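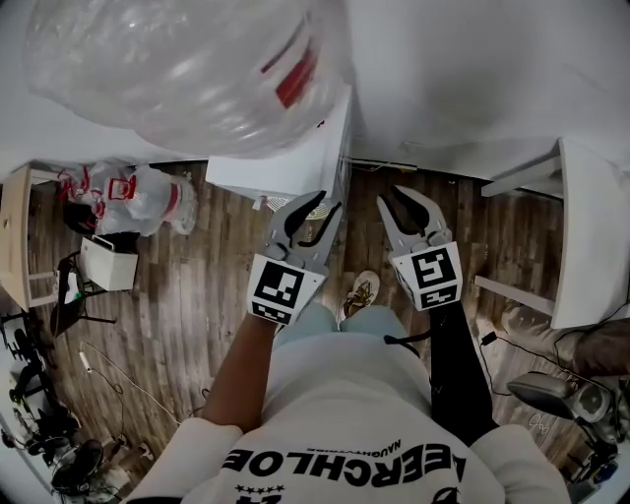

## Washing a printed white sweatshirt

Close any zippers and tie the drawcord in a loose bow so it doesn't pull out of the hem. Turn the sweatshirt inside out. This keeps the lettering from rubbing against the drum.

1. Treat marks on the cuffs with a little liquid soap. Wait 2 minutes.
2. Wash cold with other whites. Skip the fabric softener.
3. Set the spin to 1000 or lower.
4. Shake it out and pull the sleeves straight.
5. Dry flat, or on a rack away from the heater.

If the print needs ironing, do it from the back with a cloth in between. Store folded, print side in. Hangers stretch the shoulders.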